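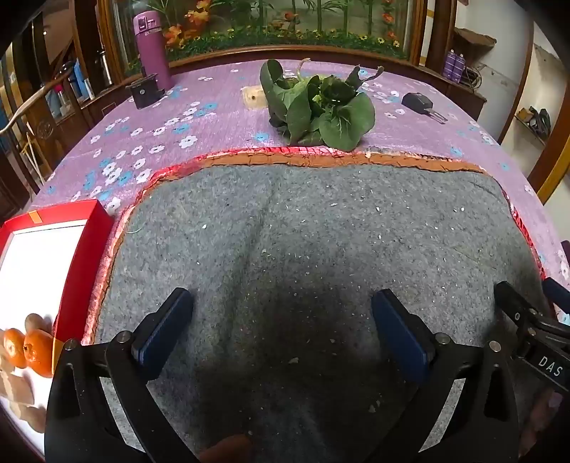
The Tablecloth Comes Back, and It Brought Its Opinions

By the third week of February I owned two tablecloths, which was two more than I had owned at Christmas. One was bought on purpose. The other arrived because I had clicked on something late at night, and it turned up in a bag the size of a sandwich, folded so hard that it has never fully forgiven me.

I grew up with a tablecloth. It was plastic on one side and flannel on the other, and it had a pattern of pears that I can still draw from memory, including the pear with the burn mark. When I left home I swore I would live among bare surfaces. For years I did. My table was a plain slab of oak with rings on it from every mug I had ever loved, and guests would run a hand along it and say it had character. Guests say this about tables the way they say it about houses with no closets.

Then the cloths crept back. Restaurants that had spent a decade making us eat off reclaimed barn doors began to cover the barn doors up. A shop called Lenero opened two streets from my apartment, selling linens and, for reasons of its own, soup ladles. I went in for a ladle. The woman at the counter asked what size my table was. I did not know what size my table was. I have bought cars with less questioning.

A short history of covering things up

People have been putting cloth on tables for a very long time, and for much of that time the cloth did double duty as a napkin. In a good many medieval halls you wiped your hands on the hanging edge and thought no more about it. The white cloth was a boast. It told the room that you had linen and someone else to wash it.

The boast got cheaper as the mills got faster. The town of Stiltdale, where I spent a wet couple of days this spring, once made little else. The Bevan mill there kept 707 looms going at its peak, according to the painted board in the lobby, and the lobby is now most of what remains, the rest being apartments with very tall windows. There is a small museum on the ground floor. It has a pattern book with 3335 designs in it, and you may turn the pages if you wear the gloves. I turned a lot of pages. Somewhere in the roses I lost the will to tell one rose from another, and then I found a page of plain brown lobsters and felt fine again.

What struck me was how few of the patterns were quiet. We tend to think of our great-grandparents as sober people in sober rooms, and here they were eating boiled beef off parrots. The museum's own explanation is that a busy print hides stains. Having now hosted several dinners on a busy print, I can report that gravy finds the one pale petal every time.

The cloth question, as it stands

Most tablecloth advice comes down to the drop, meaning the part that hangs over the side. Six inches is casual. Ten is company. Anything to the floor is a wedding or a magic act. My sandwich-bag cloth has a drop of nine inches on one side and three on the other, whichever way I turn it, and I have stopped turning it.

Fabric is where friendships end. The linen people will not hear a word about polyester. The polyester people own clean tablecloths and have their weekends free. There is also a growing crowd in favor of texture, by which they mean anything with a pile, and the first time you set down a wine glass on one of these you will learn how much you had been relying on flatness. A tray helps. So does a placemat, or a bit of felt, or drinking from something squat.

Color is supposed to be a matter of taste, though purple has had a suspiciously good year. Lenero had a whole wall of it. The upscale version, sold by a company called Osau in a box with a magnet in the lid, costs 716 dollars and comes with a card telling you not to iron it. It doesn't say what to do in place of ironing. I assume you hire somebody to speak to it.

I borrowed one of the Osau cloths for a weekend and served nothing but crackers.

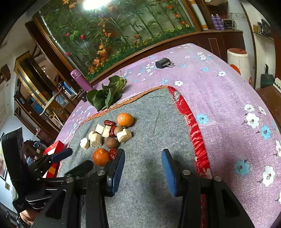

What to do about the wax

Candle wax is the question I get asked most, now that people know I'm writing this. Let it harden, pick off what you can with a butter knife, then lay brown paper over the spot and press it with a warm iron. Move the paper as it soaks up the wax. If the cloth is fuzzy, skip the iron and put the whole thing in the freezer for an hour, next to the peas. Red wine wants cold water at once, and so does the person who spilled it. Beet juice I can't help you with.

As for storage, the museum rolls its cloths on cardboard tubes, with tissue between the layers. I have tried this at home. The tube lives behind the bedroom door and falls over when the heat comes on. The pear cloth is on it too, as of last month. My mother found it under the sink, wrapped around the spare bulbs, and mailed it to me with the bulbs still inside.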